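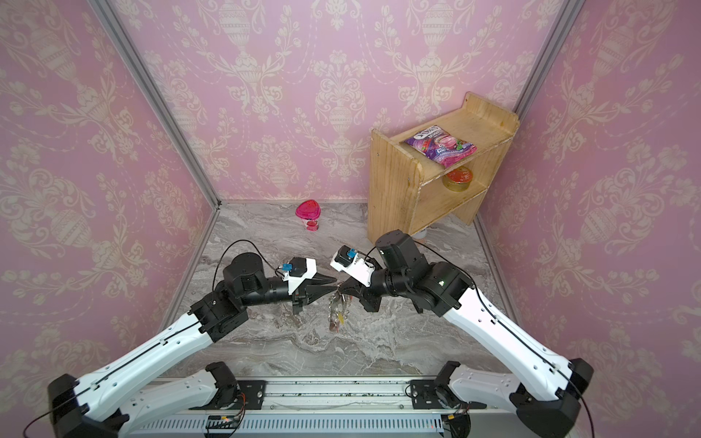
第13号

前回の更新からずいぶん間が空いてしまいました。楽しみにしてくださっている方が何人かいらっしゃると先日うかがって、これは書かねばと思い、お茶を淹れて机に向かっています。今回は、このところずっとかかりきりになっている「両腕での受け渡し」の話です。少し長くなりますが、どうぞおつきあいください。

うちの研究室では、二本の腕に小物を受け渡しさせる課題を Varnville と呼んでいます。名前の由来は聞かないでください、私が入ったときにはもうそう呼ばれていました。片方の腕が物をつまんで、真ん中あたりまで持っていって、もう片方が受け取る。言葉にするとこれだけで、うちの姪などは「それ、幼稚園でやったよ」と言います。そうなんです、人間なら考えもしないでやっていることなんですよね。

難しいのは、ぶら下がる物です。箱や缶のように形の決まった物なら、つかんだ場所から反対側の端がどこにあるか、だいたい見当がつきます。ところが鍵のように垂れて揺れる物になると、つかんだ瞬間から形が変わりつづけます。透明なプラスチックの部分があるとさらに厄介で、カメラの映像では背景の模様が透けて、どこまでが物でどこからが壁なのか、学習したモデルがすっかり迷ってしまうのです。うちの壁はピンクのダマスク柄、床は大理石模様ですから、迷う材料には事欠きません。

壁紙を選んだのは Manuela Pace さんです。無地の背景だけで学習したモデルは、無地の背景でしか働いてくれません。それなら思い切って派手なものを、という話になって、彼女がカタログをめくる手を止めたのがあの壺と花綱の柄でした。私は最初、目がちかちかすると文句を言っていたのですが、半年も眺めていると愛着がわくもので、今では家の廊下に貼りたいくらいです(家族には反対されています)。

さて、方法の話をします。

これまでのうちのやり方は、人が操縦して集めたお手本をそのまま真似させる、いわゆる模倣学習でした。左右の腕の動きをひとまとめにして、少し先までの動作をいっぺんに予測させます。これで缶や箱はそこそこうまくいきます。ただ、受け渡しの直前になると、右も左も相手を待ってしまうことがよくありました。お手本の中で操縦者がそこで手を止めて様子を見ているので、モデルもその「様子見」を律儀に覚えてしまうのですね。二本の腕が鼻先を突き合わせたまま、じっと動かない。見ているこちらは声をかけたくなります。

そこで Fares Farah さんが言い出したのが、「渡す側」と「受け取る側」という役割を、動作とは別に予測させてはどうか、という案でした。どの時点で、どちらの腕が物の責任を持っているのか。それを小さな出力として一つ足して、お手本のほうにも同じ印をつけておきます。受け取る側の指が閉じて、渡す側の指が開くまでの短い間だけは「両方」という印にしました。この「両方」を入れるか入れないかで、議論がまる二日続きました。私は入れなくていい派でした。負けました。

お手本は全部で347本です。印つけは Lamisi Bonsu さんと私で半分ずつ、と言いたいところですが、正直に数えれば彼女のほうがずっと多くやってくれました。私は途中で肩を痛めまして、そのあいだに机の上にはお見舞いのお菓子が積まれていき、作業のほうはするすると彼女の手元に移っていきました。Lamisi さん、本当にありがとう。

試験は、従来のやり方と役割つきのやり方で、それぞれ183回ずつ行いました。物の種類も置き場所も、両方で同じ並びにそろえています。従来のやり方では成功が97回でした。半分を少し超えたところです。役割つきのほうの数字は、いま原稿をまとめている最中なのでまだ書けないのですが、缶や箱での差は小さく、垂れる物での差がはっきり出た、ということだけはお伝えしておきます。にらめっこで止まってしまう失敗も、目に見えて減りました。この減り方は、グラフよりも動画で見たほうがずっとうれしいものです。

もちろん、いいことばかりではありません。失敗の中身が変わりました。以前は「止まる」が多かったのに、今度は「早まる」が出てくるのです。受け取る側がまだちゃんとつかんでいないのに、渡す側が自分の役目は終わったと思い込んで指を開いてしまう。落ちた鍵の音が大理石柄の床に響くたび、隣の部屋から Tahmineh Daneshvar さんが「また?」と顔を出します。役割の切り替わりは映像だけでは決めきれないところがあって、指先にかかる力を入力に足すべきだという意見と、手首のカメラをもっと上手に使えばまだいけるという意見に、いま研究室は分かれています。私は後者です。前回負けたので今回は勝ちたいのですが、どうなりますか。

もう一つ気になっているのは、まわりに置いてある物の影響です。奥に木の小さな棚があって、お菓子の袋や赤いふたの丸い缶が載っていますし、左のほうにはハート形のふたがついたピンクの入れ物も置いてあります。受け渡しとは関係のない物ばかりですが、これらを入れ替えたときに成績がどれくらい動くのかを、きちんと調べたことがありませんでした。Vitória Patrício さんが来月からこの部分を引き受けてくれることになり、さっそく入れ替え表を作ってきてくれました。色分けが細かくて、とてもきれいな表です。私の作る表とは大違いです。

そういえば、以前コメント欄で「両腕を一つのモデルで動かすのと、一本ずつ別のモデルで動かすのと、どちらがいいのですか」というご質問をいただいていました。お返事が遅くなってごめんなさい。うちの経験だけで申し上げると、受け渡しに関しては一つのほうが楽でした。別々にすると、相手の腕の次の動きを外から当てなければならず、そこでまた様子見が始まってしまうのです。ただ、腕を増やしたい方や、片方だけ機種の違う方は事情が変わってくると思います。どなたか試された方がいらしたら、ぜひ教えてください。

11月には研究会で発表する予定で、それまでに「早まる」問題をもう少しなんとかしたいと思っています。次回はたぶん、印つけの手順について書きます。どの瞬間を切り替わりとするか、二人で別々につけてみたら意外なほどずれていた、という恥ずかしい話もありますので。

お茶がすっかり冷めてしまいました。淹れなおしてきます。

2025年5月17日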